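4. Rules for the Room

4.1 Where the rules came from

The Orar rules began as a sheet of paper on which Güven Ersoy had written "CABLE!!" and underlined it. We mention this because written practice in laboratories like ours tends to be presented as if it had been derived from principles, and ours was derived from Ersoy's shin. The sheet was expanded over the course of October, passed through several people who disagreed with it, and came into force as version 1 on 1 January 2024, a public holiday on which compliance was perfect.

Version 1 had 12 rules and fit on one side of a page. Version 2, which is the one we recommend, keeps the same number, though a few of the originals were merged and others split. We do not reproduce the general safety provisions here. They follow from the manufacturer's manual and from the site risk assessment, and any laboratory running a full-size humanoid should already have both and should have read at least one of them. What follows concerns the part the manual leaves alone, namely how to behave when a legged robot on a cable is put next to ordinary furniture and asked to do something to it.

4.2 Scope

The rules cover attended sessions in a single room, with one robot, one operator and one second person. They apply from the moment the motors are enabled until the moment they are disabled, including the long stretches in between when everyone is looking at a laptop. We found early on that people treated those stretches as a kind of recess. The robot, standing there with its knees bent and its motors live, did not share this view.

Teleoperated and autonomous sessions come under the same text. Apostolos Christodoulou argued for two documents, on the reasonable ground that the hazards differ. We tried it for a while and found that operators carried the wrong one about half the time. A slightly worse document that is in the right hand beats a better one in a drawer.

4.3 Furniture is equipment

Rule 3 states that any furniture the robot may touch is part of the setup, and must be put in a declared state before motors are enabled. The word "declared" does a lot of work. A drawer may be shut, open, or partly open, and all of these are allowed. What is not allowed is for it to be in whichever state the last person left it. The second person reads the state aloud, the operator repeats it, and it goes in the log.

This rule was unpopular. Defne Eren called it "reading the room to itself," and the phrase stuck, to the point that it is now the official name of the step on the Govora log sheet. The complaint was that it takes time. It does take time, though less than working out afterward why a policy that has been reaching for a closed drawer all morning has started rapping its knuckles on an open one.

The same rule deals with what sits on the work surface. If the task calls for objects, they are placed and declared. If it calls for none, the top is cleared, and cleared means cleared. Version 1 allowed "small personal items outside the reach of the robot," and everyone turned out to have a generous idea of how small a coffee is.

Rule 4 sets a walking margin of 300 mm between the outermost part of either foot and the nearest fixed part of the furniture at the start of a session. Desk feet are the usual offenders. People look at the tabletop, judge the distance from its edge, and forget that the long horizontal foot of the frame has its own opinions about where the desk is. We measure on the floor, with a tape. Sadao Maruyama proposed a wooden gauge block, which was made, painted orange and lost.

4.4 Posture and approach

Rules 5 to 7 deal with approach. Figure 3 gives two postures at the desk used in our trials, one with the hand carried low and one with the hand over the top. The rules treat these as separate situations, for reasons that have mostly to do with the second person. 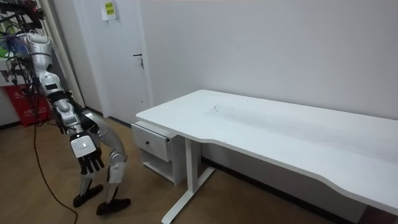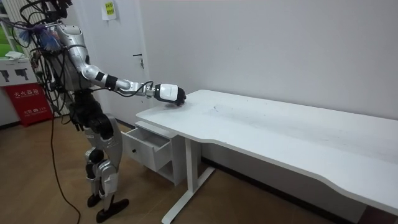

Figure 3. The humanoid at the white desk, drawer partly open, with a black cable trailing across the floor in both views. First view: bent forward, hand near knee height. Second view: arm extended, hand just above the desktop.

With the hand low, the robot is bent at the hips and its torso has moved well ahead of where a person standing behind it expects it to be. The temptation is to step in and look, because whatever the hand is doing down there is hard to see from anywhere sensible. Rule 5 prohibits this. The second person stays to the side at arm's length from the emergency stop, and if the view is poor the session is paused and the view improved. Nobody's neck should be a camera mount.

With the hand over the desktop, the view is fine and the temptation is different. People relax. A hand above an empty white surface looks like the least dangerous thing in the building, and both operators and second persons were inclined to use that moment to adjust a chair or answer a message. Rule 6 requires eyes on the robot whenever a hand is over or under any surface, on the ground that a downward push against a desk is also an upward push on the robot, and a biped has limited patience for those.

Rule 7 covers the way from one posture to the other. The robot is to clear the edge of the desk before the torso straightens. This sounds obvious and has been broken by every author of this paper.

4.5 Cables

We would like to report a clever solution to cables. Flurina Eberhard surveyed what was available, tried sleeves, clips, a spiral wrap and an overhead line on a spring, and summarized her findings in a single sentence: "They all make a neater tangle." Each arrangement did help with something, and each moved the trouble to a spot where we were not yet looking for it.

The rules therefore say little about how cables should be arranged and a fair amount about how they should be checked. Rule 8 asks for a trace by hand, from the robot to the far end, of every cable that is connected. Rule 9 asks the same for any cable that lies on the floor, with attention to where the feet will be at the end of the motion as well as where they are now. Rule 10 says that any cable found to be connected to nothing is removed before the session starts. In the first weeks this rule was applied with real enthusiasm, and on one occasion to a cable that was connected to something.

A floor cable is allowed if it runs behind the line of the feet and has slack for the full planned motion. Taping it down was considered and dropped. A taped cable stays where it is when the robot walks off, and the robot then discovers how long it was. Loose cable at least gives the second person a moment to say something.

4.6 What the log shows

The Govora log holds 3754 sessions, of which 1551 were run under version 1 and the rest under version 2. We had hoped to present a falling curve of incidents. Reporting became stricter at the same time as the rules did, so the curve goes up, levels off, and wanders. Under version 1 an operator who stopped the robot in time tended to log nothing and feel pleased. Under version 2 a prevented event is an event, and the log has filled with them.

We can say which rules get cited. Rule 3 comes first by a wide margin, nearly always for a drawer or door that was declared in one state and found in another. The cable rules follow. Rule 4 is cited seldom, which may mean the margin is respected or that the tape is missing again. The longest free-text entry in the log runs to around a page and concerns a dispute over whether a drawer that is out by the thickness of a finger is "partly open" or "shut, in the ordinary sense." Version 2 settles this in favor of the finger.

4.7 Adoption elsewhere

Two outside groups have tried the rules. Şimşekoğlu used them nearly unchanged in a room somewhat larger than ours and asked only that Rule 3 be extended to chairs on casters, a request we accepted with some embarrassment. The team at Jetoritz dropped the spoken declaration in favor of a tablet form. They reported that the form was completed for every session, and that a spot check found several completed before anyone had entered the room. They have since gone back to speaking.

Neither trial was controlled, and both groups knew us socially. We would not lean on the result. It does suggest that the text can be followed by people who were not present when it was argued over, and that had been an open question.

4.8 Limits

The rules assume two attentive people. They have no answer to a second person who is attentive and new, apart from a line saying that a first session must be shared with someone experienced, which doubles the staffing and has been waived more often than we would like. They also assume one robot.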